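Altley bench project - progress report for July
To: Debora Zanetti, Clarkbridge
From: Jolene Hoani

Hi Debora,

You asked for the short version first, so: we lost most of two weeks to a gripper fault, nobody was hurt, we know what caused it, and we're still on track to hand over the pick-and-place part of the work when we said we would. The part I'm less sure of is the low-light trials, and I'll get to those.

What happened

We were running the arm on the long bench, doing the same thing it had been doing since spring - reach in, close on the part, lift, set it down in the tray. Bevan Doolan was at the desk and I was across the room on the phone with Sheehan about the spare fingers (which still haven't shipped, more below). At 4 in the afternoon, give or take, the gripper let go of a part on the way up and the arm just kept going. It finished the whole move with nothing in its fingers, opened over the tray like it had something to deliver, and went back for the next one. Bevan hit the stop.

The part landed on the floor on our side of the tape. It's a small part and it wasn't going fast, but the tape is there because people walk on the other side of it, so we wrote it up as a safety matter and shut the arm down that same afternoon. You should already have Bevan's one-pager. If you don't, shout and I'll resend it.

What it was

I'll be straight with you, I was sure it was the fingers. They'd been on since the start and the pads looked tired to me. So we spent four days swapping pads, cleaning, re-seating everything, and we couldn't get it to drop a thing. Then it did it twice in one morning, with brand new pads on. So much for my theory!

Wiremu Ruawai found it in the end. The cable that runs to the gripper had been rubbing at the wrist joint, and in one particular pose - arm low, wrist turned most of the way over - the signal dropped out for a moment. The gripper lost its hold command and relaxed. The controller should have noticed and stopped the arm, but our check only looked at grip once, right after closing. After that it took the part's word for it, so to speak. The cable was the fault, and the check is the bit I lose sleep over, and that one is ours. I wrote it.

What we've done about it

The cable has been replaced and rerouted with a bit of slack and a proper clip. Wiremu now looks it over before the first run of the day and initials the sheet. The grip check runs the whole time a part is being carried, and if it fails the arm stops where it is and waits for a person. We ran 300 lifts after the repair, including a long string in that bad pose, and had no drops. Then we unplugged the gripper mid-lift on purpose, 20 times, and the arm stopped every time.

Kirsty Hapeta has also moved the tape back and we're putting up a low Uvwood screen on the walkway side. It's on the purchase list for $200, which I'm hoping can come out of the small equipment line without a form. Let me know if it can't.

Where that leaves the low-light work

This is the piece that slipped. The plan was to have the wrist camera working with the room lights down by the end of the month, so the arm can keep going after the day crew leaves. We got going again late and only have the first sessions in.
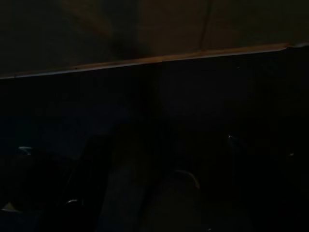
Finding the edge of a surface is the easy half. What we can't do yet is tell a part from a shadow with any confidence, and after the month we've had I'm not willing to let the arm close on a guess. For now it asks for the lights if it isn't sure, and it asks a lot. Kirsty wants to try a small lamp on the wrist. I'd like to try a longer exposure first because it costs nothing, so we'll do mine, and then probably end up with hers.

What I need from you

A decision on letting the low-light milestone move back by a month. I don't need more money for it, just the time. And if you have any pull at Sheehan, please use it - we're down to our last set of spare fingers, and I've been told "next week" three times now.

Bevan is happy to walk you through the stop test if you're coming out to Altley. It's a bit dull to watch, which suits me fine at the moment.

Jolene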